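Jarnmont Opens Packing Automation Program to Staff at Gollon Site

Warehouse employees will train the new robot arms themselves and keep their current grade and hours

GOLLON — Jarnmont, the contract packing company, said today that it will put robot arms on two of the mixed-goods packing lines at its Gollon site, starting in December. The arms will take over the placing of small items into trays, a job now done by hand on every shift.

The system is supplied by Zostex and learns from recordings of people doing the work. Jarnmont has asked its own packers to make those recordings, and 44 of them have signed up. They are paid their normal rate for the time, and the hours count toward their shift.

The Gollon site employs 525 people. Jarnmont said no jobs will be cut as a result of the program and that the written agreement with staff covers everyone now working on the packing floor, including part-time employees.

"We pack for shops that order a little of everything," said Styliani Rallis, site director at Gollon. "A tray might get a bag, a jar and a box of tea, and the next tray is different. Older machines could not deal with that, so people did it, for hours at a time, and their wrists and shoulders paid for it. We wanted the people who know the job to be the ones who show the machine how to do it."

Packers who move off the two lines will be offered places in order checking, returns or line support. Line support is a new role. The people in it will watch the arms, clear stopped trays, pull damaged goods and decide when a product should go back to hand packing. Training takes place on paid time, and the new role is graded one step above packer.
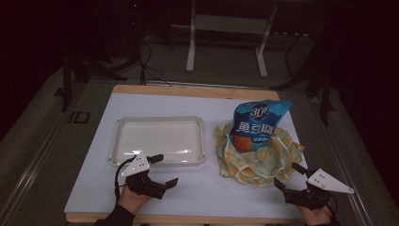 Recording sessions are held in a separate room away from the packing floor and last 40 minutes, followed by a break. The packer works at a table with a gripper in each hand, so that each movement is made with the same kind of fingers the arm will use. Sessions cover the goods that give packers the most trouble, and soft snack bags are high on that list. A blue bag of fish tofu standing up in a bunched cloth, with an empty white tray beside it, is a fair sample of the work: the bag has a crinkled top and a glossy front, and it has to be picked up without being crushed. Packers can stop a session at any time, and a recording that goes wrong is marked and kept apart from the others.

Chrysanthi Tsakiris has packed at Gollon for most of her working life and was among the first to sign up. "The grippers felt clumsy for the first couple of days," she said. "You can't feel the bag the way you do with your fingers, so you look harder. I told them the handles were too wide for me and they changed them."

Recordings will not be used to measure speed or to review any employee's performance. Names are removed before the files go to Zostex, and staff may ask for their sessions to be deleted.

"Packers do a lot of small things that are not in any work instruction," said Berhanu Teshome, who leads the project for Zostex. "They turn a bag before they lift it, or they push it against something to get a better hold. We need to see that, at the pace they would normally do it."

Leonidas Xenos, who represents packing staff at the site, said employees had asked for the grading of the new role to be settled before any recording began. "That was done," he said. "We still have questions about night shift cover — how many people stay on the line when the arms are running — and those talks are continuing."

The first line to change will be the one that handles dry goods for the grocery wholesaler Giannakopoulos. The second will follow once line support staff on all shifts have finished training. Hand packing will continue on the remaining lines, and Jarnmont has made no decision on extending the program to its other sites.

Employees who want to take part in later recording sessions can put their names down with Gerasimos Christodoulou in the Gollon training office. Press questions should be sent to the Jarnmont communications desk.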